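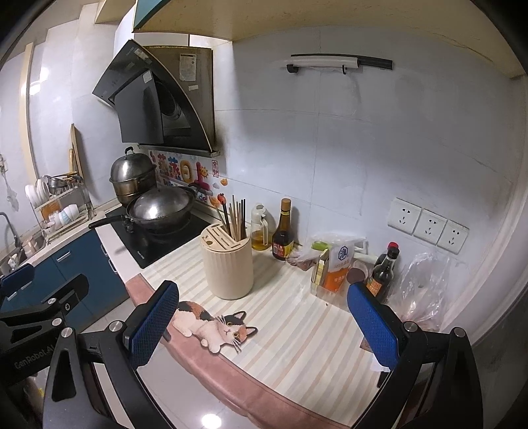

手持夹爪(条目里也常写作“手持采集夹爪”)这东西,我最早是跟着Linnea Öberg玩起来的,那会儿她在Muneo项目里比较各家指垫,我负责端着工具在厨房里走来走去。说白了就是把机械臂末端那一截拆下来让人拿着用,两根手指、一个镜头,人怎么夹,数据就怎么记。我最爱拿筷子筒来试:筒身带竖棱,上头是开了长缝的平盖,木筷子和黑筷子插成一把竖着,两片带纹理的蓝色指垫要从里面单挑一根出来,可比夹瓶子难多了!瓶子嘛,粗细合适,闭上手指就完事;筷子又细又滑,旁边还挤着别的筷子,角度偏一点就会带出两三根。

名称与分类

叫法挺乱的。Muneo的文档里统一叫“手持端”,Vinzenz Holzer写控制器说明的时候却坚持叫“人端”,我两个都用,看心情。按手指的运动方式,我习惯分成平行开合和连杆摆动两类。平行式的两片指垫始终正对着,夹方盒子特别稳;摆动式靠转轴带着手指走弧线,张得开,伸进窄地方也灵活,只是指垫的朝向会跟着变,夹薄东西得多练几次。

指垫

我个人觉得指垫比手指本身重要(Linnea不同意,我们为这个吵过好几回)。Stusari的软垫摸着舒服,夹鸡蛋我完全放心,可是沾了油就打滑;Aebischer的硬一些,纹路深,夹筷子、瓶盖都利索,夹塑料袋时偶尔会把袋子扯出小口子。同一副Aebischer指垫我们做了800次抓取,纹路磨浅了一点,还能接着用。颜色其实也有讲究,厨房里蓝色的东西少,后期在画面里找指尖会省事很多,碰上蓝边的碗就没这么美了。

镜头

广角是主流,我也站广角这边。装在手腕上的镜头如果视野太窄,手一靠近台面就只剩一片桌布,连自己要去哪儿都看不出来。广角的麻烦在边缘变形,直的柜边会弯,标定得做仔细。还有反光!不锈钢锅盖、玻璃灶面、亮面地砖,哪一样都能让自动曝光跳一下,我后来干脆锁定曝光,白天一档,傍晚一档。

控制器与对接

手上录得再漂亮,最后还得让机械臂照着做一遍。我用过的控制器里Iner上手最快,接上就认夹爪,开合行程也会自己校零。不过它的延迟补偿默认是关着的,我三月份折腾了整整一晚上才发现,气得我第二天给Vinzenz发了一大段语音。打开以后,我把补偿设成18毫秒,手指闭合的时机就对上了。换到别的臂上这个数得重新调,别照抄我的。

对比方法

我们的做法很土:同一件东西、同一个位置,每副指垫夹10次,夹起来、挪开、放稳才算成功,中途滑一下就算失败。物件从好夹到难夹排,先是调料瓶,再是碗,然后是筷子和软塑料袋。整轮下来攒了1665段录像,我看了其中一大半,看到后来做梦都在夹筷子。成绩最分散的是软塑料袋,同一个人上午和下午夹出来都能差一截,所以我建议换指垫的时候别换人,也别换手。

争议

有人嫌手持采集不够“真”,毕竟人的手腕比大多数机械臂灵活得多,随手一拧的动作,臂可能根本到不了。这个批评我认一半。我现在录的时候会故意把手腕放慢,肘也不怎么抬,Linnea说我这样像在端一碗快洒的汤。慢是慢,回放到臂上时报错少了不少。

相关条目
平行夹爪
连杆式手指
指垫材料
腕部相机标定
曝光锁定
Iner控制器
延迟补偿
软塑料袋抓取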